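Plastic or feather for a beginners' group?
Zascombe Badminton Board > Gear talk

yaryna_s
25 November 2022
Hi all! Our little club at the Sesitz hall is growing (yay!) and I get to do the birdie order this time. We've been on plastic since March and I love them for new players. They fly straight enough, they take a beating, and you can step on one and still finish the game.

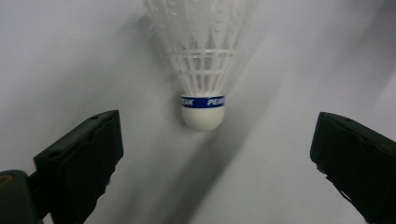
The budget is 148 and I'd like to spend most of it on plastic, with maybe a tube or two of feathers for the evening crowd. Does that split sound right to you? I'm so excited to finally have a full box in the closet!

Drita D.
Great split! I'd go even heavier on plastic. We went through 43 feather birds last season and half of those died on mishits. Beginners clip the skirt every time.

tsege_w
Have to disagree, Drita. Give beginners feathers early! The drop at the end of a clear is so different, and kids who learn on plastic swing way too late when they switch. My group moved over after six weeks and they loved it.

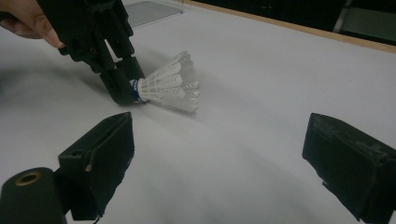

I do check every bird before it goes back in the tube, and it takes no time. Spin it, look for snapped shafts, then go around the skirt. The binding thread partway along the cone is where I look hardest, and when that ring starts to slip I retire the bird to the practice basket. Steaming them overnight helps too, in my opinion.

Drita D.
Steaming is a whole hobby, though :) Not everybody wants that on a school night.

ilse_a
Jumping in for the steamers! Ten seconds over the kettle, lid back on, done. But for a first big order I'm with Drita. Also, Yaryna, check the speed on the plastic ones, your hall is cold in winter and the slow ones drop short.

yaryna_s
Ooh, good call on speed, I hadn't thought of that. OK, mostly plastic, two tubes of feathers, and Tsege, I'm borrowing your check!

tsege_w
Make it three tubes!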